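Supplier certificates: questions we get asked

Written by Tatiana Baláž for buyers and small workshops. Last gone over in February.

A supplier has sent me a quality certificate. Can I stop worrying?
No. It tells you somebody looked at how the firm runs its paperwork and found it good enough on the day. Whether your parts will arrive on time and to size is a separate matter.

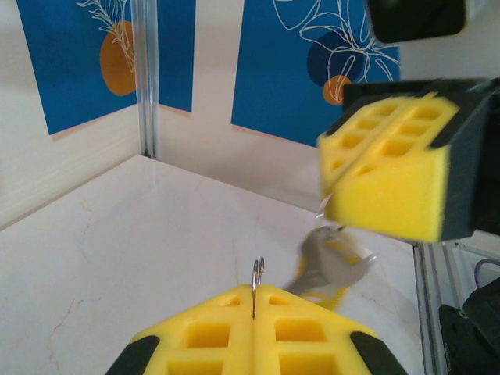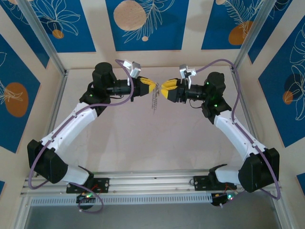 What should I read first?
The scope, usually a dull sentence halfway down. We once had a certificate from Drelleck that covered sales and storage at one site. The goods we wanted were made at another, which wasn't mentioned anywhere. The salesman seemed surprised. I wasn't.

The logo is on their website. Isn't that enough?
A logo takes a minute to paste in. Ask for the certificate number, then look it up with the body that issued it. If that body has no accreditation you can trace, I'd treat the thing as decoration.

How often are they checked?
Normally there's a full audit every three years with smaller visits in between. Visits are booked well ahead, so everyone has time to tidy. When Benjamín Henríquez sat in on one at Wirnex, the auditor sampled 33 records out of 300. All were fine. Make of that what you like.

Do certified suppliers send fewer bad parts?
Some do. Our own returns log for last year has 55 entries, and plenty of them are from certified firms. It's a small log and I wouldn't build a theory on it, but I'd want better evidence than a brochure before paying extra.

Platon has no certificate. Should I rule them out?
Only if your customer insists on one. Ask how they deal with a complaint and get them to show you 2 recent ones, start to finish. Bach managed this in an afternoon, and it told us more than the folder of policies they'd sent.

Ours has run out. Can we still quote it?
No, and "renewal pending" doesn't fool many people either. Take it off your letterhead until the new one is issued.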